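4.2 Checking the wrist view before a session

The Cavholm method learns from wrist footage alone, so a bad view costs you a training run. Our first batch held 300 episodes, 13 of them mostly ceiling, and the policy grew very fond of ceilings.

1. Power the arm and wait for the status light on the Soscombe controller to hold steady.

2. Send the arm to the park pose. Keep clear while it moves. It has the right of way and no manners.

3. Open the live wrist view and find the hand. Both finger mechanisms should show at the bottom, one on each side of the palm.

4. Look at what lies beyond the fingers. Wall, ceiling and lights are fine in park. They are not fine at the start of an episode.
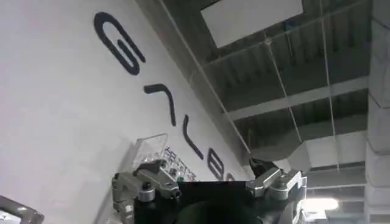 Figure 8. Wrist view with the hand at the bottom and wall lettering running sideways.

Sideways letters mean the camera is rolled relative to the room. Leave it alone. The policy works in the hand's own frame and has never learned to read.

5. Move to the start pose and check that the work surface fills the view behind the fingers.

6. Save one still as the session reference — the Gukska script will refuse to record without it, and will say so at length.

Caution: Do not loosen the camera mount to level the picture. This voids the hand-eye calibration and, with it, your afternoon.

Note: A ceiling light in view can wash out the area near it. If this happens in the start pose, lock exposure before step 6.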